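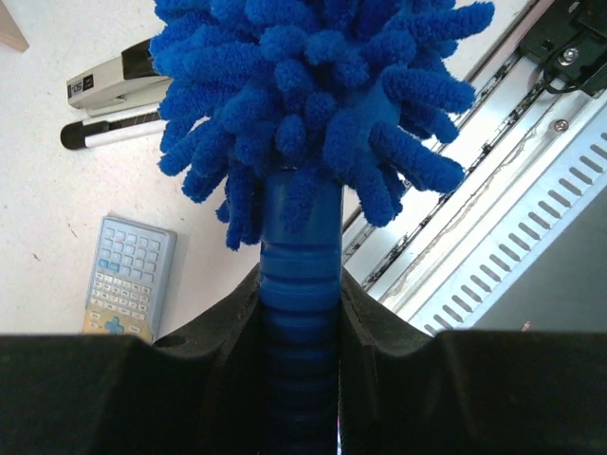

Meriem Helmy wrote to me that dusting is the one job in the house where you work for an hour and the result is that everything looks the same as before. She was answering my small piece about dusters, and she was not kind to it. A duster, she said, moves the dust from the shelf to the air, the air gives it back to the shelf, and only the seller of dusters is better off.

I have thought about her letter for several days and I want to disagree with her, but slowly, because half of it is right.

I grew up in a house where the dust was removed with an old undershirt. My mother cut it in squares, made one square a little damp, and went over the furniture from the top to the bottom. There was no special tool. When I came to this country and saw a whole aisle in the shop for dusters, I laughed. There were feathers, there were yellow cloths, there were those blue heads with fat soft fingers that look like something which lives under the sea. I thought that people who buy such things must have too much money or too much shelf.

Now I own one of the blue ones, a chenille microfiber duster with a ribbed plastic handle, and I use it more than any other thing in my cleaning cupboard. I should explain how this happened.

For 13 years I have worked in the office of a small company called Balevia, where we keep the records for other small companies. It is a room of desks, and each desk is a collection of objects that do not like to be moved. There is the stapler, the tape, the cup with pens, the tray for letters, the telephone with its cable. If you want to wipe such a desk with a cloth, you must first take everything away, and then you must put everything back, and the owner of the desk will tell you that you put it back wrong. So people do not wipe. They wait until the desk has a gray skin, and then they complain about the air.

My colleague Jarosław Michalski was the first who brought a fluffy duster to the office. He kept it in his bottom drawer and every morning, while his computer was starting, he passed it over the desk, between the objects and around them. It took less than a minute. He did not lift the stapler. The soft fingers went around it and a little under it, and also over the top, where the dust likes to sit in the joint. I watched this for one winter and then I bought the same kind, for me and for the house.

So this is my first answer to Meriem. The good of a tool is not only how well it cleans when you use it. It is also how often you will use it. The damp cloth is better, I admit this fully. It takes the dust and keeps it, and it takes also the sticky spots and the coffee rings, for which the duster can do nothing. But the cloth asks me to prepare. I need water, I need to empty the surface, I need to dry after. With the cloth I clean my bookcase twice in a year. With the duster I do it when I pass by with the tea still too hot to drink.

My second answer is about the air. She says the dust only flies up and comes down again. With feathers I believe her – I have seen it in the sunlight, and it was a sad thing to see. With the looped yarn it is different if you are patient. You must pull it slowly across the surface and not beat with it. Many people beat. They hold the handle like a person who chases a fly, and then they say the duster is bad. Malathi Murthy, who read my piece before it was printed, told me that she turns the head a little with each stroke, so that a clean side always meets the next part of the shelf. I have tried this and I think it is a good habit.

And you must wash it! Here I think is the true reason why so many people have a low opinion of dusters. They buy one, they use it for two years, it becomes the color of a pigeon, and they are surprised that it leaves more than it takes. Mine comes off the handle and I wash it by hand with a little soap, without softener, because softener makes the fibers lazy. Then it hangs one night in the bathroom. It looks terrible when it is wet, very thin, like a cat after rain. In the morning I shake it out of the window and it is fat again.

Where Meriem is right is about the selling. There is a model by Drosteo that comes with a long handle, a short handle, a middle handle and a bag to keep all the handles, and I do not know the person who needs this. One duster with a simple handle is enough for a house. The ridges on the handle are useful when your hand is a little damp – I would ask for that, and for a head which can be removed. All the rest is for the box in the shop.

She is also right that it is never finished. I clean the shelf and it will be dusty again, and I will not win. But I do not think that I was trying to win. I eat and I am hungry again later, and I never wrote to anybody that lunch is useless.

I answered her with most of this, in shorter form. She replied that she still uses a damp cloth, that her shelves have fewer things on them than mine, and that perhaps I should begin there. I looked at my shelves, and I have moved two vases and a brass bell to the cupboard. The duster stays on its hook.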